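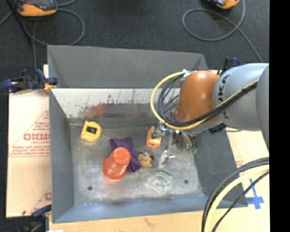

Search this site Enter keywords Go

Nikola Ionescu has been tuning pianos for 40 years and would like it known that he does not enjoy piano music.

"I like it fine for the first minute," he says. "Then I hear the F sharp going and the evening is over."

We are in the back of his shop in Sordale, where he keeps two uprights, a kettle and a grand with no legs that a church in Hokden asked him to look at. He has looked at it. The church has not called back, and he has started putting his mail on it.

Ionescu came to the trade by failing at another one. He had been hired to deliver pianos for Najafi, the old music store on the square, and lasted four months. "I dropped one. Only a little. But a piano remembers." The store's tuner, short of help and apparently short of judgment, took him on the next morning.

Most of his work is in private homes, and most of those pianos are furniture. He can tell from the doorway. "If there are more than three photographs on the lid, they don't play. If there's a plant, they don't play and I'm going to find water." He has found plenty else under the keys over the years: pencils, hairpins, a set of baby teeth in an envelope, a parking ticket he suspects was put there on purpose. He hands everything back except the pencils.

His record book, a ledger with a cloth spine, is up to job number 1356 in its present volume. Number 1083 gets its own page. It was a player piano in Natovel whose owner had been oiling it with salad dressing. "She said it was olive oil. I said, ma'am, there's oregano."

What does he tell people who want to buy a used piano? He sighs in a way that suggests he is asked at weddings.

"Free is the most expensive price. You pay the movers, you pay me, and then I tell you the pin block is cracked and you pay the movers again." He would have people bring a tuner along before they agree to anything -- he charges for this, and says so twice. He also wants pianos kept away from radiators, fireplaces and, if it can be managed, children with juice.

Electronic tuning devices don't bother him. He owns one, and uses it in May, when his allergies close up his left ear. The rest of the year it lives in the van.

He has no plans to retire, though his knees have raised the subject. On the way out I ask if he has a piano at home.

"God, no," he says. "I have a banjo. It's terribly out of tune."

Related
The last typewriter repair bench in Hokden
Why your clock runs slow in winter
Natovel choir seeks basses, again
Letters: more on the Sordale bandstand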